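Subject: Re: odds and ends bin before the Pallcombe sale
From: Kirsty Matheson
To: Tredgate toy and jumble list
Date: Nov 9, 2021
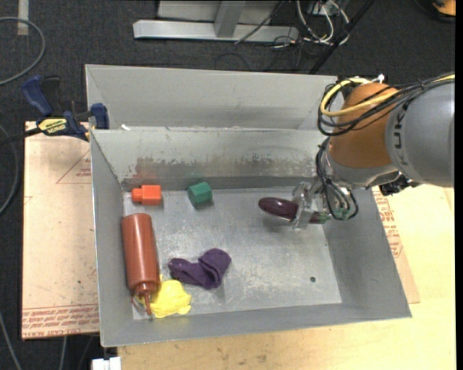

Does a purple sock go in with the toys or with the textiles? Textiles, always, even when it has lost its partner, and the sock sack is the one hanging by the side door.

Roscoe, I love a mixed bin! Metal is fine for tipping things into and it wipes out in seconds, so please don't go buying plastic tubs. Do take cloths out first (a crumpled yellow one will hide any amount of small stuff) and give them a shake before they go in the wash pile.

Squeeze bottles go in the play kitchen box, along with anything shaped like a vegetable. The aubergine is a joy and I'd price it with the pretend food, 55p. Odd blocks can go in the big sweet jar, whatever colour or shape they are. Children will happily rummage in there all morning, and last November we sold the whole jarful before lunch!

Roscoe Obi wrote:
> Hello all, I've still got things to sort for Pallcombe and it's a
> proper mixture: blocks, a bottle, an aubergine, a sock. Do I do it
> by size or by type? Also, are we keeping the flat cardboard? I've
> got bits of it lying on the table.

By type, please. And yes to the cardboard, it makes lovely dividers for the table boxes. Leave it flat and I'll cut it up when I'm over with the price stickers (we have 600, so plenty).

Kirsty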